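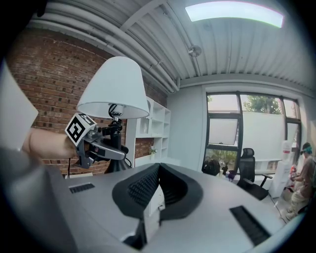 House rules for hand-held gripper recording sessions -- what do you have written down?

Posted by Ojārs Vītola

Hi all, I've been put in charge of writing a one-page rule sheet for our recording sessions and I'd love to steal from people who already have one. We're a small group in Drurkville doing two-handed household tasks with the hand-held grippers: picking up a lamp, moving it along the desk, putting books back on a shelf, that kind of thing. The project is called Nustent, if anyone has run across it.

What we have so far is mostly habit. You put the grippers on, you wait for whoever is at the laptop to say go, you do the task once at a normal speed, you stop. The trouble is that everybody's idea of "normal speed" is different, and in June we threw out 87 takes out of 232, mostly for dumb stuff. People turned the marker cube away from the head camera in the middle of a lift, or somebody in the room was chatting to the operator and they looked around with their whole body. 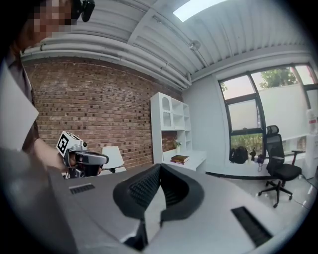

So my questions are these. Do you have a rule about how many people can be in the room? Do you make people sign anything if their face might end up in a recording, even if you blur it later? And what do you do about plug-in props like lamps? Mine says "unplug before lifting" but I got some eye rolling for that one, and I'd like to know if it's normal or if I'm being fussy. I don't need anything legal-sounding, just what works on an ordinary afternoon with people who want to go home at five.

Ute Meinecke

Not fussy at all, keep the lamp rule! Ours says anything with a cord gets unplugged at the wall and the cord gets gathered up so it can't snag. We wrote that after a lamp came off a table by its own cord (nobody hurt, shade a bit dented, I still feel bad). Same goes for anything on the floor where people walk. We do a floor check before the first take and again after every break -- power strips, headset cables, tripod legs, shoes, bags. The operator is looking at the object and not at their feet, so it has to be somebody else's job, and we put that person's name on the sheet so it doesn't end up being everybody's job in theory.

On faces, yes, we get a signed form from every person who's in the room, and I mean every person, including whoever wandered in to say hi.

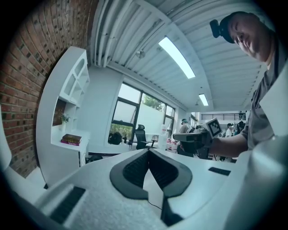 Blurring is great but it gets done after the fact, and until then the raw files have everybody in them. Our form is half a page. It says what's recorded, who can open the raw files, how long we keep them, and who to email if you change your mind. If somebody doesn't want to sign, that's completely fine, they just stay out until the session is over. We also put a sign on the door while we're recording, which cut down on the wandering in more than any lecture from me ever did.

For the number of people, we say four plus the operator. It's not scientific, it's how many we can fit behind the laptop table without anybody drifting into the background.

The other rule I'd fight for is a practice take that you throw away. First thing in the morning people move like they're carrying soup, and by the tenth take they're flinging things. We do one throwaway, then the person at the laptop plays it back with the operator watching, and you talk about the speed right then. Also check the markers on the playback. Lifting is where you lose them, so look at the highest point of the move.

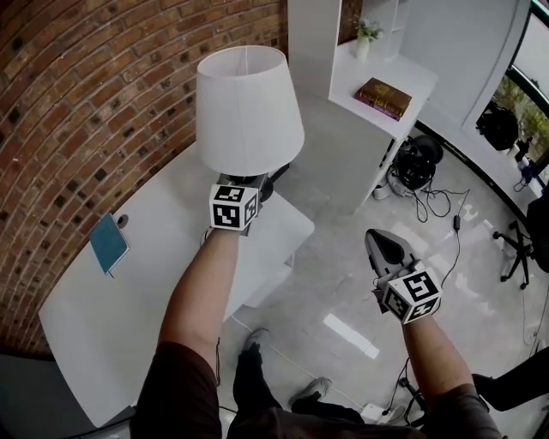

Lamp up in the left gripper, marker cubes on both grippers turned toward the camera.

Kütt

agree with Ute on the cords. we cap it at 73 takes per person per day, don't ask me why 73, it was in the old sheet and it seems to be where wrists start complaining. swap operators before that if you can

also write down what's on the desk before you start. my coworker Lelia moved a notebook halfway through a batch and we spent a whole evening sorting out which takes were before and after

Ojārs Vītola

Thanks, both of you! The throwaway take is going in, and so is the door sign. Ute, would you be willing to share the half-page form with the names taken out? Kütt, do your operators take wrist breaks at a set time, or do they just stop when it starts to hurt?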